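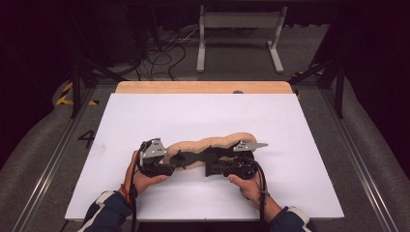
A couple of people who did the last round told Relance they wished they had known how much of it is standing at a table, so the notice now says so first.

Relance is looking for 20 adults to handle foam pieces and other light objects at a tabletop in Hurville this September. Sessions last 2 hours, with a 15-minute break. You need two free hands and a steady grip. No experience required.

To apply, write to the Dratetti desk and quote notice 1585.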